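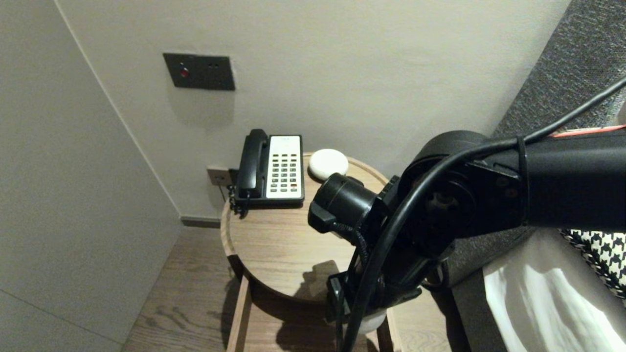 Que fait Kuletti ? La société équipe des chambres d'hôtel en tables de chevet rondes et en téléphones filaires, de la commande à la pose.

Fondée par Paavo Seppälä et Iida Nurmi, Kuletti emploie 48 personnes. L'atelier Väisänen fabrique les plateaux à rebord, l'entrepôt de Wilmont assure le stockage et l'expédition. La gamme Adora comprend 257 références. Parc équipé à ce jour : près de 2445 chambres. Pièces détachées disponibles sur demande écrite.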